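Sunday, late evening

I wanted to write this in the afternoon, but I fell asleep on the sofa with the pen in my hand, and there is now a small blue line on the cushion. I turned the cushion around.

The choir trip is over. We left Darkville on the early bus, before it was light, and I had with me two sandwiches, my black folder, and the throat candies from my sister. January is not a good month for singing. Half of the altos were coughing already at the first stop. The driver played the radio very loud, one song about a truck, then another song about a truck, and I tried to go through my Latin words in my head and could not find them.

I should write down how I felt, because later I will say that I was calm. I was not calm. My hands were cold and I read the same page of the music many times. It is my second winter with this choir and I still understand the jokes a little late, after the others have finished laughing. When the conductor says "from the pickup" I look at what Dorota does with her finger on the page and I do the same.

Dorota Tomaszewski sat beside me on the bus. She has sung with them for many years and she knows which seats have the heating. She slept until Leckie and then she talked until Dondport, first about her knee, then about the price of the new robes, which I agree is too high. The robes come from a company called Imard and they itch at the neck. I asked if it is allowed to wear a scarf under the robe. She said it is allowed if the scarf is black. I do not have a black scarf. I will buy one.

The hall in Dondport was bigger than I imagined. It has 600 seats and a ceiling of dark wood, and when Zeyu Yu clapped his hands to test the sound, it came back to us from the balcony. He sings bass and he always claps in a new hall. Altogether we were 157 singers, from four choirs, and it took a long time only to make us stand in rows. I was put in the third row behind a very tall woman from another choir. I could see the conductor through the space between her ear and the shoulder of her neighbor. If she moved, I lost him.

In the rehearsal we made a bad mistake in the slow part. The tenors came in early and we followed them like sheep. The conductor did not shout. He put down his stick, drank some water, and asked us to tell him what the word "requiem" means. A man at the back said "rest." "Then rest," the conductor said, "for the full measure." After this we rested for the full measure.

The concert itself I remember only in pieces. The first chord I remember very well, because I felt it in the floor through my shoes. Then there is nothing until the high part, where I had to decide if I would sing the A or only open my mouth. I sang it. I think it was a little low, but it was there. In the last pages I was not reading anymore, and this has not happened to me before. I knew what came next and I was almost sorry that I knew.

Afterward there was soup for everyone in a room under the stage, with white bread. An old man, more than 70, told me that he had come to this concert every winter with his wife and that this time he came alone. I did not have the right words in English. I said, "I am glad you came," and he shook my hand for a long time. On the bus I thought of better sentences. Maybe they were not better.

I came home after midnight and today I have done only small things. I washed the thermos. I called my mother and sang her the beginning on the phone, and she asked why it must be so sad. I ate the second sandwich, which was still good. I put these two in with the pages for today, the blue tape first and then the green shirt with its long sleeves.

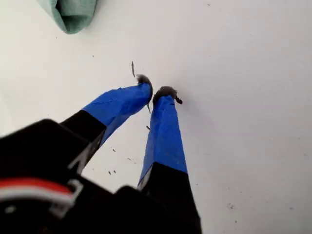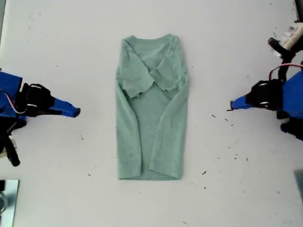
For next week

Rehearsal is at 7, and we begin the spring songs. They are in English and French, so I must ask Dorota how to say the French words, or ask someone who does not pretend.

Buy a black scarf. Return the folder clip to Zeyu. Write to my sister that the candies were good, but not the ones with licorice.

Practice the A each morning, 9 minutes, not more. The neighbor's baby sleeps until eight and I do not want another note on my door.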